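Busano build migration: status to 27th December
Prepared by Juraj Hubáček for Sadowski
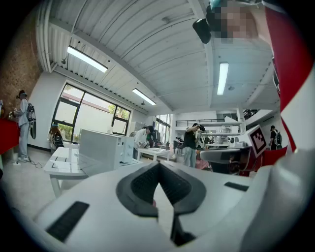
Of the 313 modules in scope, 222 now compile under the new build scripts. The Rerkel package is complete apart from its installer. Circular references between the logging and config libraries held up 31 modules; these were split into a shared base library.

Open items: nightly test runs still time out on the Grotenwood server, and two license checks fail on a clean checkout. Cutover remains set for April. No change to budget.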